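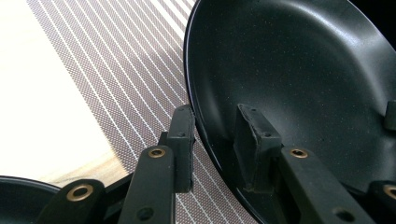 The kitchen at the Bidwood hall has one good window, and on the morning I visited, every person in the room was trying to stand near it. It was already warm outside, the sort of heavy late-summer warmth that makes you wonder why anyone would light a stove, and yet four burners were going and Lerato Kekana was looking for a fifth.

"You can't do onions for this many on four," she told me, quite kindly, and handed me a knife.

I had come to write about the supper club, which has been feeding the town once a month for 19 years, and I suppose I had imagined I'd sit in a corner with my notebook and a cup of tea. I did get the tea (strong, with the milk already in, no arguments). The corner never came up.

Bidwood sits on the flat country past Maluleke, where the road straightens out and the paddocks go the colour of toast by Christmas. It had a pub until the pub closed, and for a while it had a bakery, whose sign is still up over what is now somebody's front room. When the pub went there was nowhere left to eat a meal that you hadn't cooked yourself, and Zanele Moodley, who had only been in town a year and hardly knew her neighbours, put a note up at the post office asking if people would like to come and have soup.

Nine of them did. She remembers the soup as pumpkin. Oratile Adams, who was there, is equally certain it was pea and ham, and the two of them have been having this argument in a friendly way for so long that I doubt either would thank me for settling it.

These days the tables go right out to the verandah. The night I stayed they served 98 dinners, which Oratile called a middling sort of crowd, and I ate mine wedged between a shearer's family and a retired dentist from Emar who drives over every month and always brings his own cushion. We had lamb with the onions I'd helped chop, a big bright salad of somebody's tomatoes, and a rice dish of Kiyoshi Uchida's that I have thought about most days since. He browns the rice in butter first, slowly, until the whole kitchen smells like a biscuit tin, and then he puts the lid on and won't let anyone near it. I asked for the recipe. He laughed and said he'd have to work out what it was!

You pay what you like, in a jar by the door. Some months the jar does well and some months it's mostly buttons, and the following month's menu leans a bit harder on lentils. A few winters back, when the hall roof started to go, they put on a special dinner in June and raised over 900 dollars, and Vusumuzi Hendricks got up on a ladder with his brother-in-law and made a start on the worst corner. The rest of the roof took longer, and there's still a favourite bucket kept under the stage, but the colour has come back into the old ceiling and the dances have started up again as well.

What I liked best was the washing up. It goes on for ages, with the doors propped open and the moths coming in, and people who have hardly spoken over dinner stand shoulder to shoulder with tea towels and tell each other the most extraordinary things. I heard about a divorce, a prize ram and the proper way to back a trailer, all before the last of the plates were stacked. Lerato sent me off with a container of rice and strict instructions to return the container.

I've still got it, as it happens. I'm going back up next month, by way of Inton this time, and I've been told to bring onions.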